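Merker Plimham
Two-arm motion planning and control software

Home > Software > Planning > Plimham 2

Plimham is a motion planner for people who bought a second robot arm and then found out the two of them don't talk. It takes both arms as a single problem, works out who goes where and in what order, and sends the result to your controllers at 50 Hz. If your arms already share a table politely, you can keep your money.

What it does

You give Plimham a model of each arm, the position of the bases and a list of things to pick up. It plans both sides together, including the wrist, the bracket and whatever you've bolted to the bracket. Cables get their own keep-out volume, drawn by you in the editor. We tried guessing them from the arm model for most of a year and would like that year back.

The favourite test around our office is tips together over the middle of the table. Most planners deal with it by parking one arm until the other has finished, like two people at a narrow door. Plimham lets you set the clearance per link, so the grippers can work close while the elbows stay well apart.
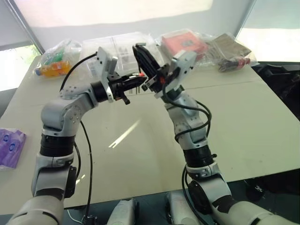 Photo: Zixuan Yu / Merker

Bagged groceries and other packaged goods are hard on a depth camera, and a glossy tabletop doesn't help. Clear film tends to come back as a hole, and a streak of reflected light can come back as an object. The Fang perception module (sold separately, sorry) marks these regions as uncertain, and the planner gives them a wider berth until a second view settles the matter. You can turn this off. Deming Zheng, who looks after support, asks that you tell him first if you have.

What's in the licence

Planner, controller bridge and scene editor for one two-arm cell
Replay tool, for finding out whose fault it was
Up to 810 stored scenes per project
Email support in English, answered by someone who has used the software

What it doesn't do

Plimham won't choose a grasp for you. It won't calibrate your cameras, and it has no opinion about your grippers. It also isn't a safety system. Keep the emergency stop where you can reach it.

Requirements

A Linux computer with a wired connection to both controllers. Wireless works right up until the demo.

Release notes

Version 2.43, August 19, 2018
Per-link clearance now saves with the scene.
Fixed the colour of the left arm's path changing when the right arm was selected.
Cable volumes can be copied from one arm to the other and mirrored.
The Trerkport importer, broken since March, works again. Thanks to everyone who wrote in, including the ones in capitals.

Pricing is per cell, by quote. Trial licences are available from the downloads page.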